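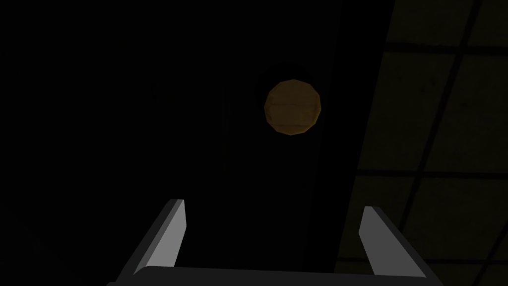 Figure 5. Round form with wood-grain surface (rendering)

Home | Manuals | Tramgate Stillage | Spares | Contact

SECTION 5: INSTALLING THE STILLAGE AND PREPARING THE FIRST CASK

5.1 Scope of this section

This section covers the assembly of the Tramgate single-cask stillage, the fitting of the Aston cooling saddle and the preparation of the first cask for service. It applies to the standard model, part number 1383, supplied for use with a 9-gallon cask. Owners of the two-tier model should follow the separate sheet packed with the upper frame, and return to this section at 5.4.

The instructions assume that the room has been prepared as set out in Section 4. Work on the stillage should not begin until the floor has been cleaned and allowed to dry and the socket outlet for the cooler has been tested.

5.2 Choosing the position

The stillage is to stand on a level, solid floor. It should be placed where the cask can remain undisturbed from delivery until it is empty. A position beside a door that is in regular use, or against a wall shared with a boiler room, is unsuitable.

1. Mark the position of the four feet on the floor in chalk.

2. Check that there is a gap of at least 100 mm between the back rail and the wall.

3. Check that there is space in front of the cask to stand, swing a mallet and place a bucket beneath the tap.

4. Confirm that the cooler lead reaches the socket without being stretched or laid across a walkway.

Note: An extension lead must not be used with the cooler. If the lead does not reach, either the stillage should be moved or a new outlet should be fitted by a qualified electrician.

Caution: A full cask is very heavy. It must be lifted by two people, or with a cask lift rated for the load. The stillage must not be dragged across the floor with a cask in place.

5.3 Assembling the frame

All fixings are supplied in the bag tied to the lower rail. A 13 mm spanner is required and is not supplied.

1. Lay the two side frames on the floor with the bolt holes facing inwards.

2. Fit the front rail between the side frames. The front rail is the lower of the two and carries the maker's plate.

3. Fit the back rail. It is held by the longer bolts.

4. Tighten all bolts by hand only.

5. Stand the frame upright on the chalk marks and press down firmly on each corner in turn.

6. If the frame rocks, turn the adjustable feet until it is steady. Lock each foot with its nut.

7. Tighten all bolts with the spanner, working diagonally from corner to corner.

8. Hook the tilt springs over the back rail. The open end of each hook faces the wall.

The tilt springs raise the back of the cask as the beer is drawn off. They require no adjustment during normal service. If a spring has been stretched, bent or opened out, both springs should be replaced together.

5.4 Placing the cask

The cask should be placed on the stillage as soon as it is delivered. Beer which has been moved needs time to settle, and a cask left on the floor overnight and lifted in the morning will have lost that time.

1. Check the label on the cask for the name of the beer, the brewery and the best before date. Enter these in the cellar book.

2. Examine the shive, the keystone and the rim for signs of leakage. A weeping cask should be reported to the brewery before anything further is done.

3. Lift the cask on to the stillage with the keystone facing forwards and at the lowest point.

4. Turn the cask gently until the shive is uppermost.

5. Place a chock on each side. The cask should not move when pushed lightly with one hand.

Note: Wooden casks may be used on the Tramgate stillage, but the chocks should be lined with the felt strips provided. A wooden cask that has stood empty may leak between the staves for a time. The supplier's advice on soaking should be followed before the cask is filled.

5.5 Fitting the cooling saddle

The Aston saddle rests over the top of the cask and is fed with chilled water from the cooler. The insulating jacket is placed over both.

1. Drape the saddle across the cask so that the two sides hang evenly. The shive must be left uncovered.

2. Push the flow and return hoses on to the saddle. The flow hose is marked with a blue band.

3. Fasten each hose with a clip.

4. Fill the cooler reservoir with clean water to the line inside the tank.

5. Switch the cooler on and inspect both hoses for drips.

6. Set the dial to 12°C.

7. Fit the jacket and close the straps.

The cask will take many hours to reach the set temperature, particularly in summer. Customers receiving deliveries in July are advised to run the cooler from the evening before. The temperature should be read from the probe thermometer and not from the dial.

Caution: Do not set the cooler below 10°C for cask beer. Beer kept too cold may develop a haze and will lose much of its flavour. The haze may clear if the beer is allowed to warm slowly, but this cannot be relied upon.

5.6 Venting

Venting releases excess gas from the cask and must be carried out with care. A lively beer may spray. Eye protection should be worn and a clean cloth kept to hand.

1. Wash and rinse the hands. Wipe the shive with a cloth dipped in sanitiser.

2. Hold a soft peg upright in the centre of the shive.

3. Drive the peg through the tut with one firm stroke of the mallet.

4. Watch for foam around the peg. Wipe it away as it forms.

5. Change the peg if it becomes blocked or heavily soiled.

6. When foam no longer forms within a few seconds of wiping, replace the soft peg with a hard peg.

The time required varies from beer to beer. Some will be ready for the hard peg within a few hours, and others will need a full day. The brewery's own guidance takes precedence over this manual in all cases.

Note: A beer left too long on the soft peg will be flat, and its condition cannot be restored. Where there is doubt, the hard peg should be fitted early and the cask vented again later.

5.7 Tapping

The cask should be tapped after venting and allowed to settle again before service. The Obeidat cask tap is supplied with the stillage. Other taps may be used if they are of the correct taper.

1. Take the tap apart, clean it, rinse it and put it together again.

2. Close the tap. Check that it is closed.

3. Wipe the keystone with sanitiser.

4. Place a bucket beneath the keystone.

5. Hold the tap square to the cask with its spout pointing down.

6. Drive the tap home with one or two firm blows.

7. Tighten with light taps if there is any seepage.

Caution: Do not strike the tap at an angle. A tap driven in crooked will leak and may have to be left in place until the cask is empty.

5.8 Checking the beer before service

A sample should be drawn into a clean, dry glass once the beer has settled. The first measure from the tap will usually carry some sediment and should be thrown away. The second should be held against a plain light background and examined for clarity, then smelled, then tasted.

Beer that is clear, clean on the nose and lively in the mouth is ready to serve. Beer that is cloudy but otherwise sound should be left and sampled again after several hours. Some beers are intended to be served hazy, and the brewery's notes should be consulted before a cask is rejected on appearance alone.

Beer that smells of vinegar should not be served. The cask should be closed with a hard peg, labelled and set aside for return.

The result of each sample should be entered in the cellar book together with the temperature and the time. A blank page is provided in Appendix B and may be copied freely.

5.9 During service and at the close

1. Ease the hard peg before drawing the first beer of a session.

2. Leave the peg eased while beer is being drawn – a sealed cask will slow and then stop.

3. Push the peg home at the end of the session.

4. Rinse the spout of the tap and wipe it dry.

5. Leave the cooler running.

A cask in service is at its best for three days. Beer should not be returned to the cask under any circumstances, and drip tray beer should be poured away.

5.10 Spares and enquiries

Springs, felt strips and hose clips may be ordered from the Mumthorpe depot. The part number of the stillage should be quoted with every order, as the springs for the two-tier model are of a different length and will not hold a single cask at the correct tilt.

Technical enquiries should be addressed in writing to Keir Laing at the same depot. Replacement taps are sold singly. Pegs, both soft and hard, are sold by the bag.

Section 5 revised February 2024. Section 6, Cleaning and Storage, is unchanged.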